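3.2 Painéis distritais e tempo de resposta na vigilância da tuberculose

O resultado que mais nos animou nesta etapa veio das unidades pequenas. Nos postos de Laritberg com menos de 200 notificações por ano, a adoção do painel distrital reduziu de forma consistente o intervalo entre a coleta do escarro e o registro do resultado, e o ganho se manteve nos meses de chuva, quando o transporte de amostras costuma atrasar. Não esperávamos um efeito tão estável! Os modelos anteriores (Shenoy e Arumugam, relatório interno) previam melhora apenas nos hospitais de referência, que já contavam com digitador próprio.

A amostra final reuniu 288 unidades de saúde, das quais 100 pertencem ao distrito de Gastberg e as demais se dividem entre Nordin e Laritberg. Foram excluídas as unidades que trocaram de laboratório de apoio durante o acompanhamento — uma decisão discutida longamente com as equipes locais, porque eliminava justamente alguns dos postos mais ativos. A Figura 3 acompanha esta seção; as estimativas completas por distrito estão no Apêndice B.

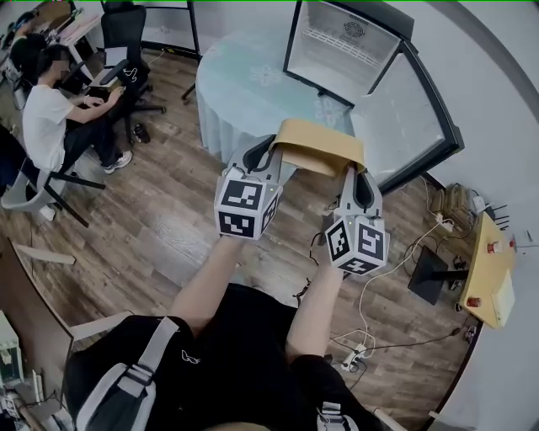 Figura 3. Tecido bege dobrado, preso entre as pontas de duas garras manuais.

Por que medir a mediana do intervalo, e não a média?

Poucos casos com atraso extremo, em geral pacientes transferidos entre distritos, bastam para deslocar a média de uma unidade pequena, enquanto a mediana continua a refletir a rotina do posto.

Com esse critério, a comparação entre distritos fica bem mais limpa. Em Nordin, onde o painel entrou em uso em março, a curva começa a descer já no primeiro ciclo de supervisão. Em Gastberg a queda é mais lenta e depende muito da frequência das reuniões de dados: postos que discutiam o painel em equipe avançaram mais do que aqueles que apenas o recebiam por correio eletrônico. É um achado bonito, e coerente com o que Hema Shenoy observou nas entrevistas com enfermeiras (seção 4.1).

Resta a questão da completude. Dos 2.000 prontuários revisados manualmente, a maior parte das divergências estava no campo de desfecho do tratamento, sobretudo em casos de abandono registrados como transferência. Corrigimos esses registros antes da análise principal e repetimos todas as estimativas com os dados originais; a direção dos efeitos não mudou em nenhum distrito.

Pesquisar neste periódico Buscar

12 compartilhamentos 3 comentários

Contato: Bindu Arumugam, autora correspondente | © Os autores | Voltar ao topo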